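What I'm Budgeting for a Second Pair of Grippers

28 March 2018

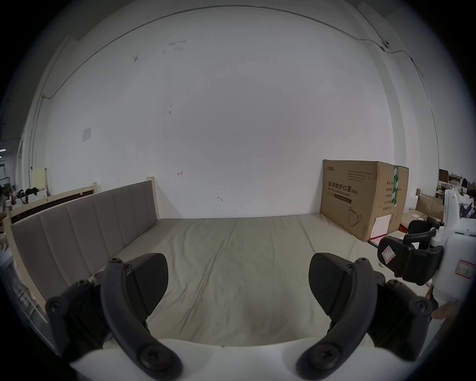
One gripper over the mattress, nothing picked up yet.

So the money talk finally happened! If you've been reading along you know I've been putting it off since the winter, mostly because every time I open the spreadsheet I find another thing I forgot to put in it. But Rianne Postma (who holds the purse strings on our little bed-making project, and is a lot more patient than I am) wanted a number by the end of the month, and now she has one. The number is 3000. That's euros, all in, and it has to last us through May.

When I started the list it had exactly one line on it: two more hand-held grippers. Easy, right? We do sheets and pillowcases all day long, one gripper in each hand, and with a single pair only one person can work at a time. A second pair means Joris Hoekstra can be on pillowcases while I'm on fitted sheets. I figured I'd get a quote, type it in, go have lunch.

Then I started thinking about the fingers. Each one is a chain of black plastic links with screws at the joints and a flat pad on the end, and all of that wears. Pads go first in my experience, then the links get a little sloppy around the screws and the tips stop meeting nicely, and if you've ever tried to pinch one layer of fitted sheet with tips that don't meet you know how that afternoon goes. So now there's a line for spare pads, a line for links, and a line for screws, which cost next to nothing but which I'm always out of.

I asked two places for quotes. Osetti came back fast and was cheaper on the grippers themselves, but they only sell fingers as a finished set - you break one link, you buy the whole finger. Gandier was pricier up front and will sell you any single part out of the catalog. I went back and forth on this for way too long. On paper Osetti wins if nothing breaks for a year. Joris laughed pretty hard when I read him that sentence, so we're going with Gandier.

Storage was the next surprise. I had it in my head that recordings were basically free. They are not free! A good day of sheet work fills up a drive quicker than you'd think, and we've been playing this silly game of copying things off the laptop at night so there's room in the morning. I priced some 512 GB drives and put two of them on the list, one to work on and one that sits in a drawer as the backup. Rianne asked if we could make do with one. I said yes, we could, right up until the day we couldn't, and she left both in.

Now for the boring stuff, which is where I always blow it. Fitted sheets in a few colors (pale ones are all well and good but I want some dark ones and something with a pattern). A second mattress protector. Shipping, which I forgot completely on last year's budget and which ate the coffee money. Cable ties. Labels and a decent marker, so that left and right stay left and right once there are four of these things around instead of two. A 29 euro line that just says "tape," and I'm not taking questions about it.

What I cut: a nicer bed. I really wanted a second bed in a different size, and Van Leeuwen had a good deal on a floor model, but by the time you add delivery and a mattress it swallows a huge piece of the pot. Also we'd need to clear the shelves to fit it, and I've seen those shelves. It goes on the wish list for the next round. I also cut the fancy carrying cases. Padded boxes will do fine.

I kept a bit back too. Last time I spent every cent on day one, felt terrific about it, and then had to go begging when a charger died. So there's a cushion in there for whatever breaks first, and I've promised Rianne I won't touch it for sheets, however pretty they are.

One thing I'd do differently if you're planning something like this at your own place: ask about lead times before you ask about price. I did it backwards. Gandier builds to order and the wait is longer than I'd hoped, so I've moved the pillowcase work to later in the plan and stretched out the plain fitted-sheet part. Jistow has a loaner program that might get us through the gap, and I have an email in to them, but no answer so far.

Anyway, the order goes out as soon as Rianne signs it. If any of you have bought single links and pads from Gandier I'd love to know how long they lasted you. Leave me a comment, I read them all, even the long ones - especially the long ones!

Print this post | E-mail this post

Recent posts
Fitted sheets, corner by corner
Why my spreadsheet has a tab called "oops"
Pillowcases are harder than they look
Four chargers and one outlet
Notes from a week of folding towels

Contact | Copyright 2018, all rights reserved | Back to top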